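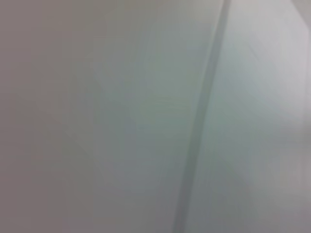 Wrist cam, nothing in focus, dark seam between two pale panels

Trevaskis Forum > Small Arms > Rules and Practice
Thread: Draft rule 5, blurry wrist frames

stumis_owner
Feb 21, 2026
The Tendia group wants shared pick-and-place logs to follow its draft practice sheet. Rule 5 says any episode with an out-of-focus wrist frame gets thrown out. I went through the January batch by hand. Of 261 episodes, 212 had at least one soft frame like the one up top. Under rule 5 I'd be sharing 49. Does anyone here follow this thing as written?

gradska_bench
I do, and I'd keep it. If people get to decide which blur is fine, they'll decide all of theirs is fine. I've downloaded enough junk to be sure of that.

stumis_owner
Then show me what it buys you. A soft view of two panels has no objects in it. I can't see how it teaches an arm anything wrong about a basket. Close up, the same kind of camera gives me this:
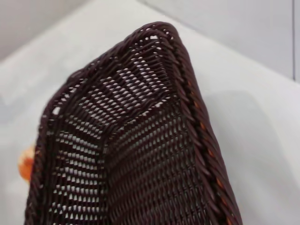

and I can follow the braid on the rim and see the tabletop through the weave. That's plenty to work with. The sheet treats both as one question, sharp or not sharp, and never says where the cutoff is or who measured it.

dlockyer
Darcy Lockyer here, I wrote some of the early comments on that sheet. The cutoff was left open on purpose so each lab could set its own.

pallet_jack
So it's a rule with no number in it. Great. How would you even check that somebody followed it?

dlockyer
You'd state your cutoff in the readme. That was the idea, anyway.

gradska_bench
Which hardly any readme does. I looked at 29 sets last month and gave up.

stumis_owner
My other gripe is that the sheet only talks about the wrist. Motion blur in the head view matters more to me – that's where I judge whether the object is going to clear the rim.
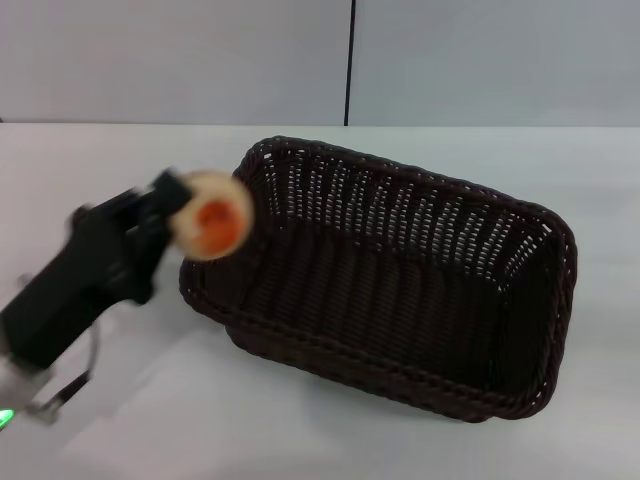
Head view, arm and held object both blurred, basket still empty

Rule 5 has nothing to say about that one. The outline of the held piece is doubled and it would pass.

gradska_bench
OK, that's a fair hole. I still wouldn't drop the wrist rule to fix it. Add the head view.

pallet_jack
Or flag frames and leave the episode whole. Let whoever trains on it decide. Cutting whole episodes over one bad frame sounds strict and mostly makes your set smaller.

gradska_bench
Flags get ignored. I've seen people strip them on import.

pallet_jack
People ignore rules too, see your readme count.

dlockyer
I can put flagging in as a comment before the next draft. No promise it gets picked up. Send me wording, two sentences at most.

stumis_owner
Will do. Until there's a number in it I'm sharing the full batch with flags, and it can go up marked as not following rule 5.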